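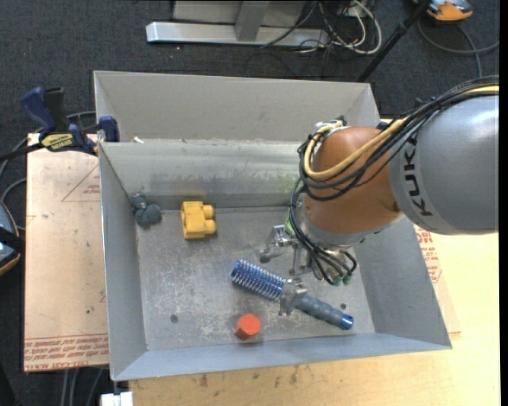

2. The Hairbrush

So by October I had an arm, a bin and no girlfriend, and my brother-in-law Ayodele Nwachukwu kept saying two out of three was pretty good for a guy my age.

We'd been building in his half of the Nurneck Street workshop since the summer, mostly nights, mostly on takeout from Bùi's down the block (get the lemongrass thing, trust me). The idea was simple! You dump your junk in the bin, the arm picks it out, piece by piece, and sorts it. Ayodele wanted to sell it to thrift stores. I wanted to beat Jimdale, who had the bench across the hall and a sorter of his own he called the Braltard, and who said that name out loud to people like he was proud of it.

The yellow block was easy. The red-orange one took us a week, and I still don't want to talk about that week. Then Ayodele tossed in the blue hairbrush.

"That's my sister's," I said.

"It's my wife's," he said. "She's got others."

Same woman, same brush, and I knew for a fact she did not have others, because I grew up waiting outside that bathroom. But he'd already hit the key, and down went the arm with all those cables swinging along behind it.

Try 323 went in bristles first. I wrote it in the notebook as "ow." After that I moved the grip point down toward the handle, and Ayodele moved it back when he thought I was getting napkins, and I moved it down again. We had a whole silent war going over 2 inches of hairbrush.

Then the fingers closed and the brush came up. It just hung there over the bin, a little crooked, and neither of us breathed.

"Don't touch anything," he whispered.

"I'm not touching anything!"

His phone started buzzing on the bench. It was my sister. He looked at the phone, he looked at the brush, and I swear I've never seen a grown man think that hard.

"You answer it," he said.

I put her on speaker. Across the hall, Jimdale's radio went quiet so he could listen.

"Quick question," she said. "Which one of you was in my bathroom?"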